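Corby arm cell – pre-run inspection checklist, with my comments
Filled in 2021-04-09

I go through this list before every batch of simulated runs, and yes, I still do it when I'm in a hurry (that's when I skip things!).

1. Mounting post. Attached at the shoulder, no gap at the flange. OK.
2. Arm path. Run the whole move slowly first, especially where the upper arm passes in front of the cabinet. OK, but I'd like more room at the elbow.
3. Tabletop. Nothing loose on it. OK.
4. Cabinet. Standing upright, base on the table. OK.

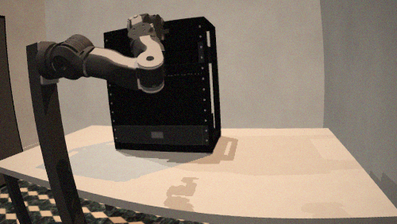 Flisia: I'd split item 2 in two. A slow run tells you about the path and nothing about stopping distance, and we got burned by that in September.

Fair point, and I've added it as 2b. Stop test, 4 tries from full speed, all logged. I did mine at 16 percent first because I'm a chicken – then full speed. All 4 passed.

5. Gripper. Closed or nearly closed before any travel move, nothing held. OK.
6. Clearance to the cabinet face. The Donati sheet asks for 133 mm at the closest point and I read that off the model, never off the screen. It's a pass, though I had to nudge the start pose two times to get there.
7. Joint limits. Loaded from the file, never typed in by hand. OK.

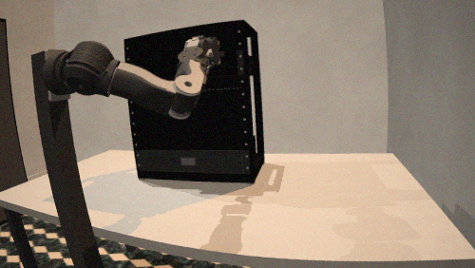 Wevstead Cell Notes, Issue 16, p. 4

8. Collision shapes. Switch them on and look at them! A cabinet with a side opening can have a much simpler shape underneath. Needs follow-up, I only checked the front.
9. Sign-off. Not yet, I'm holding it until 8 is finished.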